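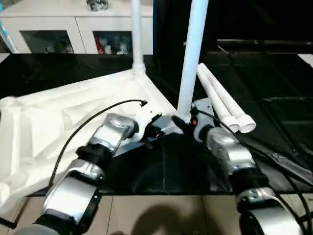

Both arms on the upright, new grippers on, black sheet down.

May 8, 2021

Long one today, and my feet hurt, so I'm writing this on the couch with a bowl of cereal and no plan to get up again.

The Petkov grippers finally got their turn. I've been putting it off for ages because swapping the ends on both arms eats most of a morning, and because (I can admit it in here) I had gotten fond of the old Skotaren pair. I know exactly how they misbehave. They close a little late, they squeeze too hard at the end, and if you've left them sitting overnight they want a few open-and-close rounds before they'll do anything sensible. New hardware means learning a whole new set of bad moods, and I wasn't ready. But Endang had the wrenches laid out before I'd even taken my jacket off, so that was that.

We kept the same job as before so the comparison would be fair: the PVC frame. Stand a pipe up, get both grippers down low on it, walk it over to where it belongs and push it into the fitting. It sounds like nothing! It is the worst job we have. A round, slick, tall thing that wants to lean the moment you touch it, and two arms that each have their own opinion about where the middle is. With one arm it's hopeless. With two you can pin it between them, if they arrive together, and whether they arrive together is pretty much the whole question I've been asking since last August.

So, Petkov versus Skotaren, before I forget.

The Petkov fingers come in softer. I could see it on the first try, the pipe hardly moved when the left one got there. With the Skotaren pair the left arm always gives it a shove and then the right has to catch it, and you hold your breath. I ran the left one alone for a while just to enjoy it. The force readings topped out at 329 on the logger (raw counts, I still haven't done the conversion and Endang has stopped asking), and the old ones have hit 966 doing exactly the same thing. That's a huge difference and I got a little loud about it.

The bad news is the twist. Once they've got hold of the pipe they let it rotate, slowly, like a lazy barber pole, and when it's time to push down into the fitting the grip creeps. The Skotaren pair never did that. Rough, late, heavy-handed, but when they had it they HAD it. Endang thinks it's the pads and wants to try a grippier rubber. I think it's the bracket angle on the right side, because that was the one creeping more. We argued about it over sandwiches and then agreed to change one thing at a time, pads first, and I wrote it on my hand because my notebook was across the room.

Tilt is still tilt. The upright stood a bit off true with both hands on it and I can't blame the grippers for that, it's me and my calibration from last week. I redid the right arm before lunch and not the left, which was lazy, and I knew it was lazy while I was doing it.

Cable trouble again too. The left one loops up high over the work and I don't love it. I want it clipped back along the arm before we do anything faster than a crawl. The right one behaves – it just follows the arm down and stays out of everybody's business. I'd like to say that was careful routing on my part.

The black sheet was Endang's idea and I was against it, and I was wrong. White pipe on white plastic was driving the vision side crazy, and on the black it picks out the edges so much quicker. It's shiny, so now we get reflections instead, and every wrinkle under the lights turns into a bright streak that the software would like to be a pipe. But I'll take it. A matte cloth would be better. I have an old one somewhere, in the closet or possibly at my sister's.

I also gave the Cletberg controller another hour, since everything was apart anyway. It's smoother at low speed than the Samodell, no question, and the little hitch at the start of a move is gone. But the menus! I spent more time hunting for the jog speed than jogging. And it dropped the right arm's connection 3 times, and each time you have to start it up in the right order or it sulks. I can't run a long test on something I have to babysit. Samodell stays for now. Endang disagreed, pretty firmly, and says I'd feel differently if I read the manual. Probably!

The plan is still to get past 1,000 grips on each pair before we pick one, and with the Petkovs we've barely started. I keep catching myself wanting to decide right away on the strength of how nice that first touch looked. I did the same thing with the cameras and then had to live with those cameras.

Tomorrow: new pads on both, left arm calibration (really do it), clip that cable. Ask Endang where the short hex key went, the one with the tape on it. And bring the fan in, it gets stuffy by mid-afternoon and I stop thinking straight.

Oh, and I dreamed about pipe fittings last night. Elbows, mostly. Going to bed.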